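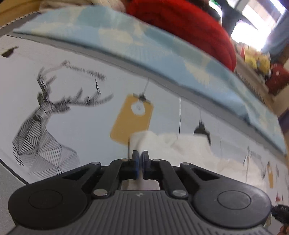 1/ Folding the white cloths, a thread. Because I said I would and December is eating me alive

2/ Background for new people: I do the linens for a small supper club in Tatville. Plain white cloths, no pattern, no trim. They come back to me in a heap. They have to leave my place flat and square. Everything between those two is this thread

3/ Jovita Salinas runs the dining room and she is picky. In a good way. She once sent back a whole bag over one bad corner. I was mad for a day, then I looked at the corner. She was right

4/ Step one is don't fold. Seriously. Take the heap apart first. Shake each one out, hard, twice. Half the creases people iron out are just from being balled up at the bottom of a bag

5/ Find the hem side. On plain white this is a pain, both sides look the same at 6 am. Run a thumb down the edge - you can feel the turned-over bit. Hem side goes down on the table

6/ Smooth from the middle out. Flat hands. Not fingertips, fingertips make those little dimples that then get pressed in and you're stuck with them till next wash

7/ First fold, far edge toward you. Stop a bit short of the near edge. I know every video says line it up exact. If you line it up exact the top layer creeps past when you do the next fold and now you have a tongue sticking out

8/ Someone will ask so: yes I iron. Low effort iron. Peltari, the cheap one, Rosário Caldeira gave it to me when she moved and it has outlived 2 ironing boards. I do it after the first fold, never before

9/ ok back, had to get the door 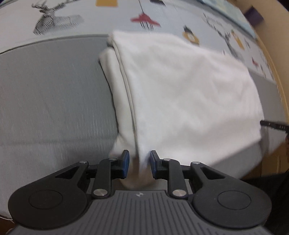 10/ Second fold is left to right and this is where it goes wrong for most people. The under layer wants to stay behind. Hold it down with your whole forearm if you have to, bring the top over, THEN let go

11/ If it's already crooked don't tug the corner. Tugging a corner just moves the problem to the opposite corner. Open it one fold, go back, redo. Takes five seconds. I have wasted so many mintues tugging

12/ Rounded edges on a fold = not pressed. Run the side of your hand along it once. You want an edge, doesn't have to be a knife. Jovita wants a knife. You are probably not folding for Jovita

13/ Shadows are your friend btw. Get a light low and off to one side and every dip shows up. Overhead light hides everything and then you get to the restaurant and it's all lumps

14/ Table matters more than the iron imo. Smooth, no seams, dull color so you can see white against it. I used to do this on a bedspread. White bedspread. What was I thinking

15/ Stacking: fold edges all facing the same way, swap direction halfway up the pile or it leans. Rosário taught me that one, she did hotel sheets for years and can stack to her chin

16/ Someone in replies asking about starch. I don't. Tried Jultach spray last winter and they came out like cardboard, then went yellowish along the creases when I stored them. Maybe I used too much. Probably used too much. Still not doing it

17/ Storage - shelf, not drawer. Drawers squash the bottom ones and the front edge catches every time you close it. Old pillowcase over the pile for dust

18/ Count before you bag, tie the bag loose. Tied tight you've basicly made the heap again and all this was for nothing

19/ Also asked: do you do them all the same day they come in. lol no. They get shaken out and hung over a chair the same day. Folding is whenever. Tonight it's whenever plus a sandwich

20/ Napkins are a different thing with a different fold and I have opinions, will do those after the holiday rush if anyone wants it. Bag goes over to Jaramillo street at 4 and I am not even halfway down this pile so bye

Last updated: December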